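Budget day trips from Nemthorpe – your questions answered

Thank you for visiting our page. We receive many of the same questions from travellers, so we have collected the answers in one place. If your question is missing, please write to us and we will reply, usually on the next working day.

Do I need to book before I come?

For the walking tours, yes. The groups are small and in December they are full early. For the self-guided routes you don't need any booking. You collect the map at our counter in Nemthorpe and you can start when you like.

What does the day pass include?

It includes the return bus to Conungate, the entry to the old harbour museum and the small ferry across the river mouth. It doesn't include lunch, and it doesn't include the evening boat, which is run by another company. The pass costs $29 for an adult. Children under the age of school travel free, but they must sit on the lap of an adult if the bus is full.

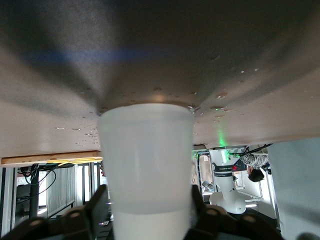
A white plastic cup against a steel surface with water droplets

Where does the bus leave from?

It leaves from the stop opposite the post office, on the side of the park. Please don't wait at the railway station. Many maps on the internet still show the old stop there, and each summer we have visitors who miss the first bus for this reason. The first bus is at 8:15 am and the last one back from Conungate is at 6:40 pm. There is no later bus, also on public holidays.

Can I bring my own food?

Yes, and if you are travelling with little money we recommend it. There are picnic tables in the park behind the museum and the electric barbecues are free to use. Please take your rubbish back with you, as the bins there are emptied only in the morning. Inside the museum, food is not permitted, but a closed water bottle in your bag is fine.

Where can I eat cheaply in Conungate?

My colleague Serena Sartori grew up there and these are her suggestions. The bakery beside the ferry ramp sells filled rolls until they are finished, normally a little after one o'clock. The fish shop on the corner does a lunch plate which is big enough to share. If you prefer to sit down, the bowling club is open to visitors – you only need to sign the book at the door. The restaurants on the waterfront are nice, but you pay for the view.

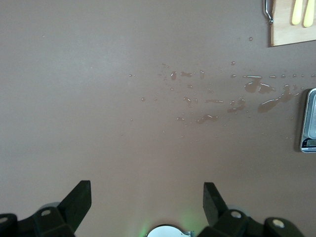
Water drops on a tabletop.

Is the coast walk difficult?

The first part is flat and has a good surface, also for prams and wheelchairs, as far as the lookout. After the lookout there are steps, and then a narrow path with some loose stones. You should have closed shoes. Osvaldo Villa, who leads our morning tour, advises to walk it from north to south, so that you have the wind behind you in the afternoon. Allow 2 hours if you stop for photos.

What happens when it rains?

The museum, the bus and the self-guided town route go on as normal. The guided coast walk is cancelled if there is a strong wind warning. In this case we send you a message before 7 am and you can choose another day or ask for your money back. Light rain is not a reason for cancelling, so please bring a jacket.

What is Henus? I see the name on the map.

Henus is the small island you can see from the lookout. The ferry doesn't stop there. It is a place for nesting birds and landing is closed for the public during the breeding season. With binoculars you can see quite a lot from the shore, and we lend them at the counter for a deposit.

Can I bring my dog?

Dogs on a lead are welcome on the coast walk as far as the lookout and on the outside deck of the ferry. They can't travel on the bus, except assistance dogs. I am sorry about this, I know it is not practical, but the rule comes from the bus operator.

Do you have tours in other languages?

At the moment we have English and Italian. Pierina Morelli guides in Italian for groups, and she needs two weeks' notice. The printed map is also available in French and German.

Is there somewhere to leave my luggage?

Yes, we have a locked room behind the counter. It is free of charge with a day pass. The room closes when we close, at 5:30 pm, so if you plan to come back with the last bus, please use the lockers at the station instead. They take coins only.

Can I change the date of my pass?

You can change it once without a fee, until the evening before. Send us your booking number and the new date. If you bought the pass from your hotel, the change must be made by the hotel.

I lost something on the bus. Who do I ask?

Lost things are brought to our counter at the end of the day. Ask for Thulani Mokoena, or call the desk on extension 3882 and describe what you lost and which bus you were on. We keep items for one month.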